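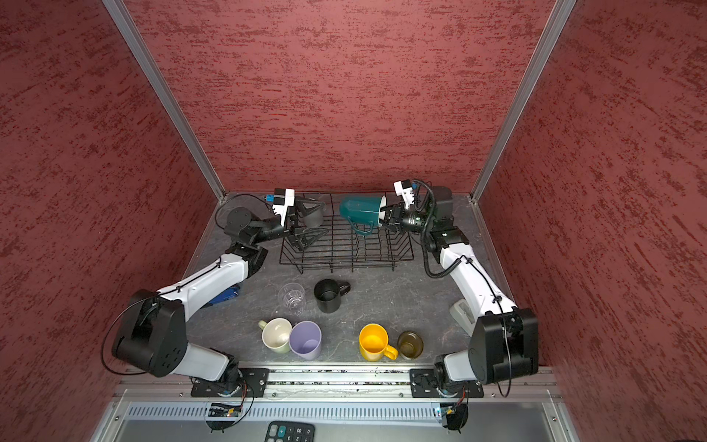
How deep should I bury the cable for low voltage garden lights?

For a 12 volt cable in a flower bed, put it about as deep as the blade of a hand trowel, and go deeper anywhere you dig often. Mains cable is a different matter, with its own rules, and it should be done by a licensed electrician.

Planning and laying a low voltage path light circuit
By Rafail Lambrakis
November 21, 2019

I have written this guide for people who want to light a garden path themselves, with a plug-in transformer and lamps on spikes. I did my own path at Gurkmont this way, and later the longer one at my sister's house in Mottram, where I made fewer mistakes.

Before you buy anything

Go outside after dark with a flashlight and walk the path slowly. Push a small stick into the ground at each place where you would like to see light. Leave the sticks for a few evenings and move them when you change your mind. I moved almost all of mine. The steps and the bend by the water tap needed light the most, and the straight part needed much less than I thought.

Draw the path on paper. Mark the house wall, the outdoor outlet, the sticks, and everything the cable must go around, such as tree roots, a drain or a paved area. The outlet must be a covered outdoor type with ground fault protection. If you don't have one, ask an electrician to install it first, and wait with the rest.

Choosing the transformer

Add together the watts of all the lamps. LED spike lamps use very little, so the sum is usually small. Choose a transformer with room to spare, as you will probably want to add a lamp next year. On my path there are nine lamps of 7 watts each, which makes 63 watts, and I use a 100 watt transformer.

Check that the transformer is made for outdoor use. Some are sold for kitchens and look almost the same in the shop. Mine is a Garix with a simple timer inside. The timer works well, but the small pins are hard to push with cold fingers, so set it indoors before you hang it on the wall.

Choosing the cable

A long thin cable loses voltage on the way, and the last lamp becomes weaker than the first. With LED lamps the difference is often small, but on a long run you will see it. Buy thicker cable than the minimum written on the lamp box. If your path goes in two directions from the house, run two cables from the transformer, one in each direction. It uses more cable and gives a more even light.

Buy also some extra length. At every lamp you should leave a loop in the soil, so that you can lift the lamp or move it a little later. I did not do this the first time and I had to join a new piece of cable in February, in frozen ground.

Laying the cable

1. Lay the cable on top of the ground along the whole route. Don't dig yet.

2. Place each lamp next to its stick, without pushing it in.

3. Connect the lamps to the cable with the connectors from the box. Gel-filled connectors are better than the simple ones that bite into the cable. I bought a bag of Trulano connectors, part number 982, and they have stayed dry inside through two winters.

4. Hang the transformer on the wall, above the level where rain splashes up from the ground. Connect the cable to it while it is unplugged.

5. Plug it in and look at every lamp. If one is dark, unplug the transformer and open that connector first. Most faults I have met were there.

6. Wait for the evening and walk the path again, from both ends. Turn any lamp that shines into your eyes. Look also from the kitchen window, and think of the neighbor's window too.

7. Unplug again. Cut a narrow slit in the lawn with a flat spade, press the cable down into it with a piece of wood, and close the grass with your foot. In the beds, use a trowel.

8. Push the lamps into the soil by the spike, never by the head. If the soil is hard, make the hole first with a metal rod.

Crossing a paved path

If the cable must go under paving, put it through a plastic conduit. Lift one row of stones, lay the conduit in the sand and put the stones back. Where the path is poured concrete, it is usually easier to go around it, or to dig a short tunnel from both sides with a length of pipe and a garden hose. This is muddy work. Wear old shoes.

Lamp color

The box tells you the color of the light in kelvin. A low number is warm and yellow, a high number is cold and blue. For a garden I prefer 2700. Cold light makes green leaves look gray to me, but my sister likes it on her white gravel, so buy one lamp and try it before you buy the rest. Do not mix two colors on the same path.

Care during the year

Wipe the lenses in spring and again when the leaves have come down. Pull away plants that have grown over the lamps. After strong frost some spikes will lean, and you can straighten them when the soil is soft again. Change the timer when the evenings become longer, or buy a light sensor if you always forget, like me.

Keep your paper drawing in the same place as the transformer manual. When you plant a shrub in three years you will want to know where the cable goes.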